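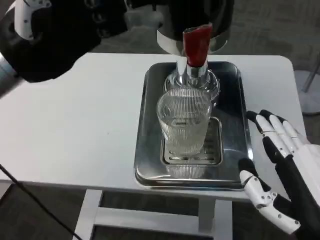

Zedville > About Us > Who We Are

The Sistow House has been looking after military families in Zedville for longer than most of our current families have been stationed here, and we hope it feels that way when you come in. We are a small nonprofit for the husbands, wives, parents and children of service members who are deployed, getting ready to deploy, or just home and finding their feet again. Plenty of people show up for the first time without quite knowing what they want to ask, and that is fine with us. Take a glass over to the drink dispenser on the white table, set it on the grate in the steel tray, pour yourself something cold and find a chair. Somebody will come and sit with you when you're ready (or leave you in peace, if that's the kind of day it is).

We started as a phone list. A handful of families from the same unit wanted a way to pass along news during a long deployment, and the list grew until it needed a desk, and then the desk needed a room. The old feed store on Panent Road came up for rent at the right moment, and a very patient landlord let us paint it ourselves. We moved in with 3 folding tables and a coffee maker that leaked. These days we hear from 375 families in a typical year, some of them only once and some of them every week, and we're glad of both kinds!

Much of what we do is plain, practical help. We can go through deployment paperwork with you before your service member leaves, so you know where the power of attorney is and what the pay statement means. We keep a list of neighbors willing to mow a lawn, jump a car battery or sit with a toddler during a dentist appointment. Our care package table runs all year, and in November it takes over most of the building, with 800 boxes packed and addressed last season before the holiday mailing date. If you have socks, hard candy or paperback mysteries to spare, bring them by. Please, no chocolate in the warm months (we have learned this one the sticky way).

Some of what we do is harder to describe. Our Yaman Circle meets in the back room for families who have lost someone in service, whether that was last spring or forty years ago. There is no sign-up sheet and no set program. People talk, or they bring a photo album, or they work on the quilt that has been in progress since the circle began. New members are welcome at any point, and you may bring a friend along for company.

We don't belong to any branch of the military, and we don't share what you tell us with anyone's command. Our money comes from local donations, two suppers a year and a modest grant from the town. Guard and Reserve families are every bit as welcome as active duty ones, and so are grandparents, fiancés and anybody else who is waiting on a phone call.

The front door is on the parking lot side. Ring the bell if it's locked, and give us a minute to get there.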